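Tâm Ninh wants me to understand that she has nothing against a made bed. She has several. What she objects to is the bed as a performance, and she has been objecting to it for eight years to clients who pay her to come in and sort out their children's rooms.

I should say where I stand. I do not believe in home organizers. I have read the books, I have bought the bins, and I have watched the bins fill up with the same junk that used to be on the floor. When my editor suggested I talk to one, I asked whether we could find somebody who had quit.

Ninh has not quit. She runs a small practice called Gendis out of a converted garage in Skarbridge, and she agreed to talk for a morning on the condition that I did not ask her which container to buy.

"People email me a picture of a shelf and ask what goes on it," she said. "I don't know what goes on it. What do you own?"

Her first visit to a home is free and lasts an hour. The second costs more than my last car repair, and I told her so. She shrugged. She said most families need only two visits and that she tells them up front. I asked what happened to the ones who needed more.

"They usually need a bigger apartment," she said. "I can't do that for them."

It was a better answer than I had expected, and I wrote it down with some annoyance.

Her specialty is the room that has to do more than one job: a child's bedroom where a parent also folds the laundry, keeps the medicine, empties pockets at night. She claims that these rooms make up most of the homes she sees, and that the advice industry pretends they do not exist. I asked if she had any evidence for that beyond her own client list. She did not. She had a client list of 637 households, though, and she offered to let me read her notes with the names blacked out. I read for a while. The notes were mostly about beds.

"The bed is the biggest flat surface in the room," Ninh said. "You can be as strict as you like about the dresser. Whatever has no place lands on the bed, and at eight at night somebody has to move it so a kid can lie down."

So her method, if that is the word, starts there. She has the parent clear the bed at bedtime for a week and write down every item that had to be moved. She calls this the bed list. I pointed out that I could do a bed list myself, at no charge, and she agreed that I could. I asked why anyone would hire her, then.

"Because you haven't done it," she said.
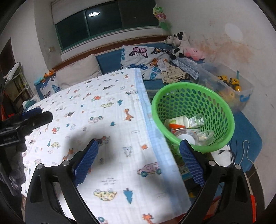
Small things are where Ninh and I really disagreed. She thinks the worst mistake a family can make is to sort too finely, with a labeled box for each kind of object, and she would rather see one open basket that takes whatever comes out of a pocket. I think that basket is how you lose a library card for a year. The green mesh one beside this bed, with a glass dish of coins in it, along with a bottle on its side and a little labeled vial, is the sort of thing we argued over. To me it looks like a decision somebody put off. Ninh is for it, on the whole. The coins have a dish, she said, and a dish inside a basket is already two levels of sorting, which is as many as a tired adult will keep up. She was less happy about the vial. Anything with a cap or a label that might be medicine goes up high in her plan, no discussion, and she does not much care what is in it. On that we were on the same side, and we moved on to toys.

She has a rule about stuffed animals that I found hard to swallow. Every organizer I have read wants them in a net, a hammock, or a donation bag. Ninh leaves them alone. A cow against the wall, a couple of small ones up on the headboard, fine. Her view is that plush toys on a bed are already where they belong, and that a parent who moves them every morning is doing work the child will undo by lunch.

"Nobody trips on a cow," she said. "Go look at your hallway."

I asked about the ones that fall down behind the bed. She said you pull the bed out twice a year. I asked if her clients did that. She laughed for some time, and then said that a few of them did.

Vehicles are different. She wants toy trucks and cars in a clear box with a handle, the kind a child can drag, and she wants only one such box in the room at a time. The others go in a closet and get swapped. I have heard about toy rotation before, generally from people with one child and a large closet. When I said this, Ninh told me she had grown up as one of four in two rooms over a hardware store on Trujillo, and that her mother rotated toys by hiding them in the rice cooker box. I had no follow-up to that.

We talked about bedding next. She is in favor of thin cotton or muslin for a child's top cover, printed with anything the child likes, and against what she calls the hotel stack, meaning the duvet, the throw, the row of pillows in descending order. A light blanket can be pulled up crooked by a four-year-old and the bed is made. It will hang off one side. She does not fix it, and she asks parents not to fix it in front of the child.

I said that this sounded like lowering the bar until everyone clears it.

"Yes," said Ninh. "What was the high bar getting you?"

I told her it got me a room I could stand to look at. She conceded that this mattered. She asked how many evenings a week I had such a room, and I declined to answer for publication.

Pillows that do not match do not trouble her either. Families get pillows the way they get mugs, she said, and a butterfly cushion that a child picked out at a market will be defended to the death. She stopped fighting that in her second year. What she will fight about is the towel. A folded towel left on a bed means, in her experience, that the linen shelf is full, too high, or blocked by a vacuum cleaner. She goes and looks at the shelf before she says a word about the bed. I checked mine when I got home. It was the vacuum cleaner.

There was one subject on which I came in ready for a fight, and that was money. In September Ninh put her name on a range of storage boxes made by a company called Gumuteck, after years of saying in print that boxes were not the answer. I read one of her own columns back to her. She listened to the whole thing.

"I wrote that and it's still right," she said. "They asked if I'd look at the lids. The lids on most of these boxes are terrible. A kid can't open them, so the kid leaves them open, so the box can't stack. I fixed the lid and they paid me."

How much they paid her she would not say. The first run was 2688 boxes, and she does not know how many have sold. I asked whether she now recommends them to clients. She said she brings one along and leaves it in the car unless someone asks. I asked how often someone asks. Fairly often, she said, and looked out of the window.

I don't think that settles it. A person who tells you to own less while selling you something to put it in has a problem, even if the lid is good. Ninh seems aware of the problem. She said her sister brings it up at dinner.

Toward noon I asked about cables, which in my house breed under the furniture. It was the only time all morning she seemed tired. She has tried ties, sleeves, trays, and a pegboard. Her present policy is that cords near a child's bed get unplugged at night and hung on a hook by the door, and she admitted that it holds up in perhaps half the homes where she has set it up. The rest go back to a tangle on the floor within the month. She does not have a better idea. If a reader does, she would like to hear it.

I have now kept a bed list for a week. It runs to over two pages, and the item that comes up most is my own sweater. I have not booked a visit. Ninh said I could call her and read her the list over the phone for nothing, and that she already knew about the sweater.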